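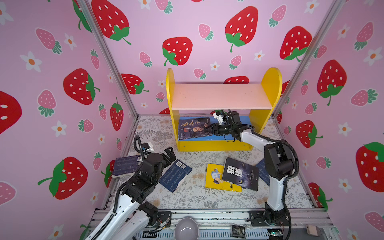

Figure 4.1. Two-arm cell with patterned walls. The right gripper is against a book in the lower compartment of the shelf; the other books are on the mat.

Unit 4: Perception and planning for the bookshelf task
Instructor: Gladys Obura

Reading before class: chapter 3 of the course packet, sections on grasp scoring and collision checking. Bring your code from Unit 3, we will build on it.

4.1 Segmentation against a busy background

Most of you tuned your Unit 3 segmenter on plain backgrounds. Run it on Figure 4.1 and look at the mask. The strawberries on the walls have strong closed edges, so an edge-based method will return many of them as objects. The fern and floral print on the mat does the same thing at lower contrast.

Two fixes are covered in the lab. The first is to subtract a depth image of the bare cell. Printed patterns have no height and drop out. The second is to train on more varied backgrounds. The Prokard set has 3,000 labeled frames, of which 900 are held back for testing. Do not train on those 900.

Depth subtraction has trouble with thin books lying flat. Set the height threshold to 7 mm to start with and adjust from there.

4.2 Overlapping books

In the figure the yellow book is partly covered by a black one. A segmenter that assumes whole rectangles will either merge the two or fit a bad box to the lower one. Your planner should take the top book first and then segment again. Do not reuse the old mask after a move.

4.3 Reaching into the shelf

The compartment limits the approach direction. Add the side panels and the top board to the collision model as boxes. The rounded edges can be ignored.

Contact with a book is allowed, contact with a panel is not. In Isano this is set per pair in the contact table. Remember to include the wrist camera in the arm's collision shape, as it sits above the gripper and can hit the top board before the fingers do.

The planner is capped at up to 2,000 samples per query. If it fails, return the arm to its home pose and try the next grasp on the list.

Exercises

1. Plot mask error against the height threshold.
2. Write the pick order function for overlapping books.
3. Plan a reach with the camera left out of the model, then put it back. Compare the two paths.

Exercise 3 is due at the start of Unit 5.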